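Ticket: Oratwood table, sticky top and wobble
Product: Oratwood small work table, light wood plank top
Status: Open, waiting on part
Last updated: 2024-06-02

Problem as reported

The top feels tacky along the seams after wiping, and the table rocks when anyone leans on the front edge. Customer oils the top with Nukard board oil and last did it in April. The small marking at the lower right corner of the top has gone faint and the customer asked if it can be restored.

Green bowl on the left, a few small things on top.

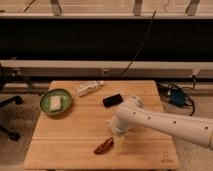
Step 1. Check the finish

Tacky along two seams, fine on the boards between them. No lifting at the joints that could be felt with a fingernail. This is oil that was put on too thick and never wiped back. Advised:

- Clear everything off, the bowl included.
- Wipe with a cloth and a little warm soapy water, along the boards. Do not pour water on the top.
- Dry it straight away and leave it overnight.
- If still tacky, rub with a dry Udau pad (the fine one), then wipe again.

Customer did the wash and the overnight wait. One seam is now fine. The other is better but still grabs a cloth. Told to go on to the pad.

Step 2. Check for marks

Customer was worried that the dark red chili-shaped item toward the front would stain the wood, and asked the same about the small black item farther back. Neither should be a problem on a sound finish — the bowl is more of a concern if it gets put down with water under it. 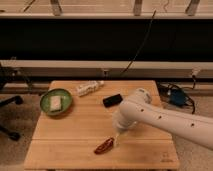
Anything damp should stay in the bowl and not go directly on the wood until the second seam is sorted. The customer agreed to that and will empty the bowl at the end of the day.

On the marking: it can't be restored at home. Do not sand there. Going over it with a pen was suggested by the customer and we said no.

Step 3. Wobble

All leg bolts tightened with the key supplied. Still rocks. Customer turned the table end for end and the rocking moved with it, so it is a leg and not the floor. Front left foot is worn. Replacement foot ordered from Ifans, part 4000, pack of 2. A folded card under the foot will do for now.

Next: customer to report on the pad. Fit the new foot when it comes and close if the table sits flat.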